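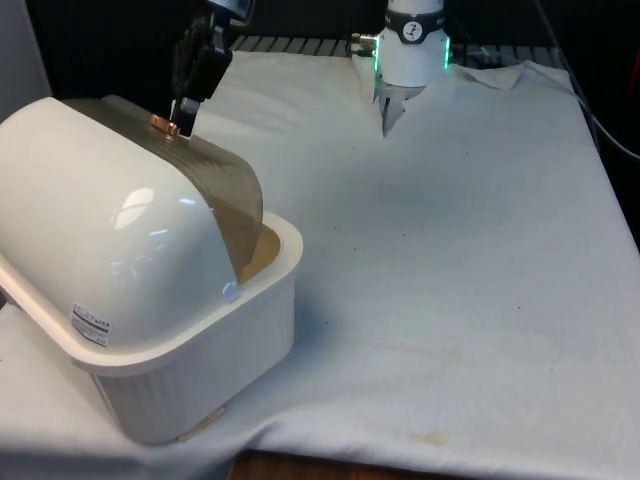
Learning to Stand Still: My Second Life as a Goalkeeper

I played left wing for Kistville on and off for most of my adult life, and if you'd told me I would finish up in goal I'd have laughed and asked for the ball. Wingers don't think about goalkeepers. We know there's one at our end and one at theirs, and the one at theirs is in the way.

Then my knee went, our regular keeper moved out of state, and there was an over-forties game on Mirzaei Field with ten men signed up. Somebody threw me the gloves. I put the left one on my right hand and we tied Sarisura 2-2, which I still think of as one of the great results in the history of the club (the rest of the team remembers both goals I let in, and describes them often).

I figured it would be restful. You stand there, the game comes to you or it doesn't, and your knee gets a vacation. What I had not counted on was how tired I'd be. I got home that night and fell asleep at the kitchen table with my shin guards on, and I had hardly moved! It was the watching that did it. On the wing you can drift off for a minute and think about dinner. In goal you follow every pass at the far end of the field, because the one you miss is going to be the one that gets booted over the top with their striker already running.

So I went looking for help, and found Miloslav Kratochvíl, who has been coaching keepers at Cultiditz since 2000 and lets strays like me join in if we carry the cones. His sessions start at seven in the morning. There is almost no diving in them. For the first month I didn't leave my feet once, and I complained about that to anyone who'd listen, mainly my wife.

What we did was footwork. Small steps, side to side, post to post, hands at the waist, set, stop, and then he'd kick one straight at my chest. Again. Set, stop, chest. His whole theory is that a save gets made before the shot does, and that if you're flying through the air something has already gone wrong. I've come around to it. Most of the goals I gave up that first season went in while I was still moving, leaning the wrong way with my weight on my heels, and a keeper on his heels is just a tall man at a soccer game.
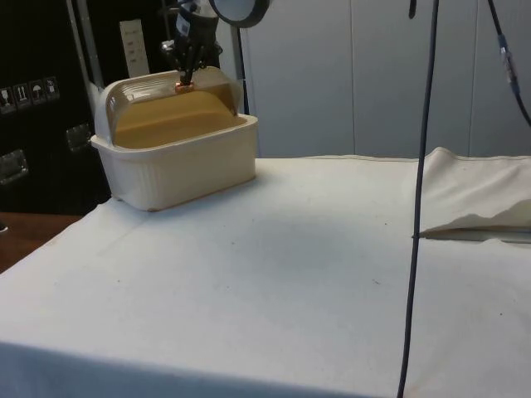 Maya Harb doesn't buy all of it. She told me over coffee that footwork is fine, but she had seen plenty of tidy keepers with beautiful feet get beaten all day long because they never opened their mouths. Talk first, she said, and keep it short: a name and one word. "Away" or "keeper" or "time," and loud enough that the parking lot hears it. She also said I apologize too much after goals and that my defenders can smell it.

She was right about the talking. I'd been shouting whole sentences. By the time I had finished asking our center back if he wouldn't mind picking up the big guy at the far post, the big guy had scored.

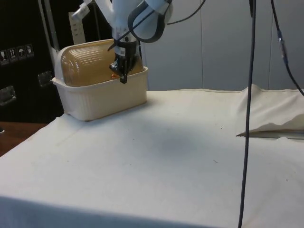

Crosses were the next problem, and they're still a problem. On the ground I'm decent now, but put a ball in the air with six people under it and I forget everything I've been taught. I come halfway, then I stop, and halfway is the worst address in the penalty area. You're no use on the line and no use at the ball. Picture that amber plastic lid when it's sitting down inside the bin, with its domed top sticking up over the rim - it isn't closing anything, and it's taking up all the room. That was me on a corner kick, and my poor center back had to play around me. Kratochvíl's cure was to have me call it every single time, even when I was wrong, and then go all the way through whoever was there, politely.

I've been wrong plenty. Against Cultiditz in August I called for one, went for it with real conviction, and punched our own right back in the ear. He was very nice about it by the time the ringing stopped.

But I also caught one that day. It was late, we were a goal up, and the ball came in high and fast from the right with the sun behind it. I yelled my one word and took three steps and there it was, in my gloves, over everybody's heads.
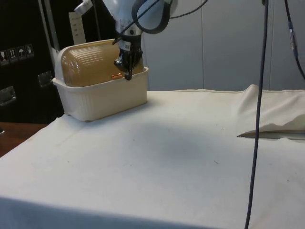 I held onto it a little too long, I'll admit. The referee told me to get on with it. I rolled it out to the left wing, to the guy who has my old spot, and he promptly lost it, and I heard myself screaming at him to track back in exactly the voice keepers used on me for all those years. I owe some people a phone call.

I've now played 117 games in goal, counting the friendlies, and I do count the friendlies. My knee is no worse. My fingers are a different shape than they used to be, and I've started noticing goalkeepers on TV, where they stand when the ball is up the other end, how they shuffle forward with the play and back again. My wife says I do it in the grocery line.

We play Sarisura again next month. They have a new kid taking their corners, left-footed, swings them in hard under the bar, and I've been asking Kratochvíl to hit me some like that in the mornings. So far he's still kicking them at my chest.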